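Minutes, Academic Staff Association, Proltby College, March meeting

Start 4:15 p.m., Room 20. Gavin Gunn in the chair. Minutes by Elspeth Kinnear.

Present: G. Gunn, E. Kinnear, O. Higuchi, J. Bauerfeind and members from all departments. Apologies: K. Cruickshank.

**1. Last minutes**

Approved with one change. Under item 4, "adjunct" should read "part-time."

**2. Workload agreement**

Osamu Higuchi reported on the second round of talks with the provost's office. The college has offered a cap of 42 advisees per full-time lecturer. Our position is still 3 course sections a term, with lab supervision counted as teaching. The college has not replied on labs.

Members from Nursing said the cap means little if clinical visits stay outside it. Osamu will raise this at the next round.

**3. Ballot**

Paper ballots went to 137 members. Over 20 had not come back by noon. Agreed to keep the box open until Saturday. Joscha Bauerfeind and Kenneth Cruickshank to count.

**4. Parking at the Nogueira building**

Permit fees go up in the fall. Motion to object in writing: carried, two against. Gavin to draft the letter.

**5. Any other business**

Skirkerov Hall heating still out on the top floor. Elspeth to write to Facilities again.

Closed 5:40 p.m. Next meeting in the same room, date to be sent by email.

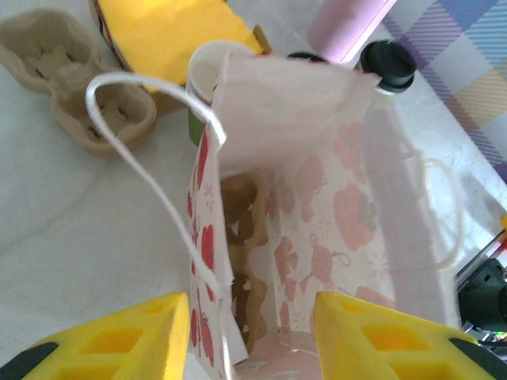

*Staff Association Bulletin, No. 42, p. 3*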